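Lirkwood Hand Gripper

The Lirkwood hand gripper is a hand-held, two-fingered tool used to record how people pick up and move things, so that a robot arm can later be taught the same task. It was developed by Chia-hao Fu and Lai-ching Cheng at the Tarkstead workshop and first shown in March 2020.

Design

The tool has a grey housing, a pair of fingers and a trigger. A wide-angle camera looks out over the fingers, and a block printed with square markers lets the position of the tool be worked out. Tools are normally used in pairs, one in each hand. A complete tool weighs 58 grams less than the older Ovia model.

Comparison of fingers

Wai-kit Fang compared two kinds of finger over 187 recordings, mostly of cloth being gathered, lifted and folded. Soft fabric is a common choice for such trials as it changes shape when held and often hides the fingertips from the camera.

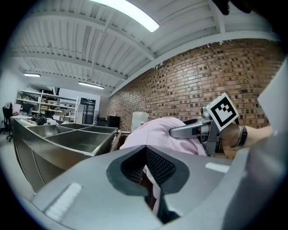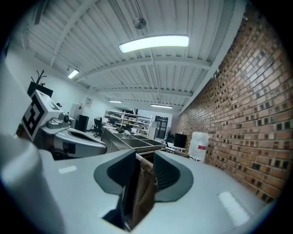
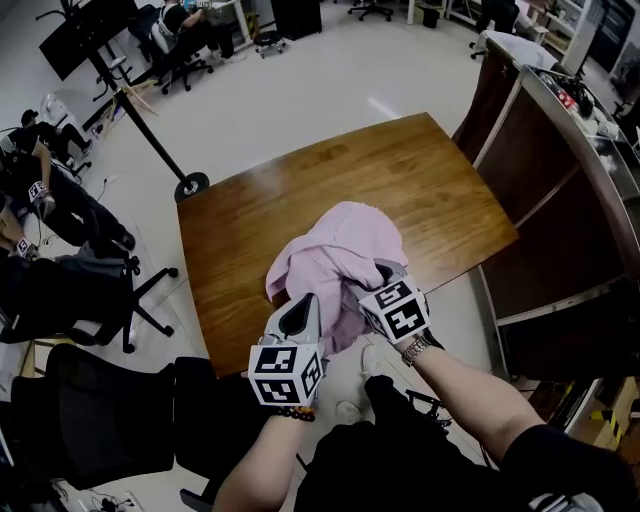
Trials with hand-held grippers. First and second: views from the gripper cameras, with a pink garment (first) and a piece of card or paper (second). Third: pink cloth held with two grippers at a table.

The wider fingers kept a better hold on thin cloth but were slower to let go. The narrow ones slipped in 19 recordings, usually at a seam. Markers were lost from view most often when one tool passed behind the other, and a second camera worn on the head was added to cover these gaps.

Use with robot arms

The same fingers can be fitted to the Kokkinos arm with an adapter plate. Cheuk-hei Yeh reported in May that the arm needed a slower closing speed than a human hand to give similar results.

See also

Fiducial marker
Parallel gripper
Wide-angle lens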